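The Dankwa Ear

Last updated: 2025-04-27

My grandmother could not smell asparagus. I mention it first because it was the fact that made me a geneticist, and because Sanaa El Khatib laughed for a good minute when I told her so on the ferry to Moltetmont.

"Asparagus," she said. "I came into this through blood groups, like a sensible person."

"Blood groups are lovely too!" I said, and I meant it. I was twenty-six and there was hardly a trait in the human body I didn't find lovely. Attached earlobes, the whorl on the back of a baby's head, the odd business of whether your second toe is longer than your first (mine is, on the left foot only). I had a notebook full of them. Sanaa had a cool box, a letter from the island council and a much better coat.

We were going out to look at ears. Moltetmont had a family called Dankwa, and the Dankwas had a tiny hole, no wider than a pin, just where the top of the ear joins the face. Plenty of people all over the world have one. My own cousin does. But on Moltetmont it was everywhere, up and down the harbour road, in the school, behind the counter of the shop, and it was always called the Dankwa ear, even on people who swore they had no Dankwa in them at all.

The story on the island was that the first Dankwa had come ashore from a wreck called the Orkura, one November, with a gold ring through the top of each ear. He had married a local girl and had children, and the children had been born with the holes already in place, ready for the rings. I adored this story. It was completely wrong, you can cut the tails off mice for generations and the babies still come out with tails, but what a thing to believe about your own head!

We set up in the back room of the chapel hall. People came in, sat down, let us look at both ears and spat into a tube. They were wonderful about it. A boy asked whether we could tell from his spit what he'd had for dinner. An old man brought a photograph of his late wife in profile, carefully wrapped, so that she could be included. Sanaa filled in the family trees by hand, squares for men and circles for women, shaded for the ear, and by the second evening she had taped so many sheets together that they ran off the table and along the floor.

"Look at this," she said, crawling. "It skips. Grandmother has it, daughter doesn't, and then all the daughter's boys."

"She's a carrier who doesn't show it," I said, crawling after her. "It's dominant but it's shy."

"Shy is not a term."

"It should be."
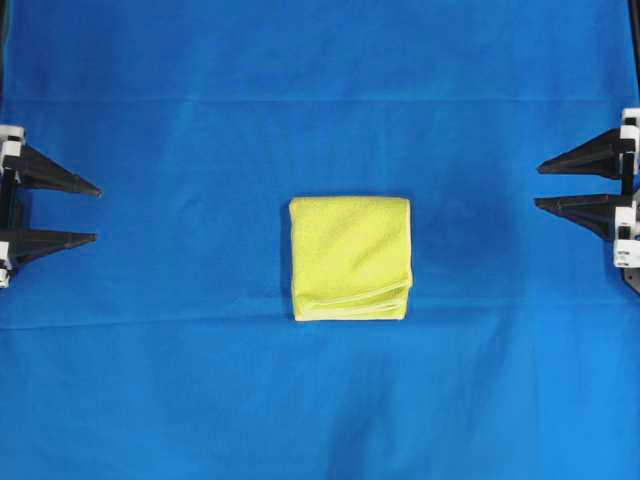
There were 126 people on that tree by the end of the week, and the one we wanted most was Fliteo Dankwa, who was ninety-one and wouldn't come to the hall. So we went to him. He lived in the last house before the lighthouse, and his granddaughter had got the front room ready as though for a doctor, with a bright blue cloth spread over the table, the fold lines still showing across it, and a yellow-green towel folded in the middle. Fliteo sat beside it in a collar and tie. He had the hole on the right side and a perfectly plain ear on the left.

"You'll be telling me there was no ring," he said, before I had sat down.

I looked at Sanaa. Sanaa looked at the cool box.

"There may have been a ring," I said. "It's just that the ring wouldn't have made the hole. I think he was born with it. I think somebody in his family handed it to him, the way you handed yours on, and maybe he saw it was there and thought, well, I'll put some gold near that."

Fliteo considered this for some time. Outside a gate was banging and his granddaughter went to see to it.

"And before him?" he said.

"Somebody else."

"And where were they?"

I didn't know, and I told him so, and then I'm afraid I got carried away. I told him how the tubes might show us stretches of DNA that the island families shared, and that the length of those stretches would say something about how long ago they had all had an ancestor in common. I told him about recombination, using his own fingers, lacing them and unlacing them. I told him it could be that the ear was here before the wreck, and that the girl on the shore was the one who had it all along. I hadn't thought of that until I said it. Behind me I heard Sanaa stop writing.

"Her," said Fliteo.

"It's possible. We'd have to look."

"There's nothing told about her," he said. "Not a name, even. My father had the whole of the wreck by heart, the rigging and the weather, and he never had a name for her."

He spat into the tube with great dignity and handed it back to me. Then he put his hand up to his right ear and left it there a while, feeling about with one finger.

On the ferry home I couldn't sit still. I walked the deck from end to end, talking about inland farms and which of the older families we should have asked for, until Sanaa took hold of my sleeve.

"The shop," she said. "The woman who swore she had no Dankwa in her."

"Yes!"

"What was her mother's family?"

I had the notebook open already, and the wind was trying to take the page, and we both got our hands flat on it and bent down to read.

Contact the author | © The author, all rights reserved | Back to top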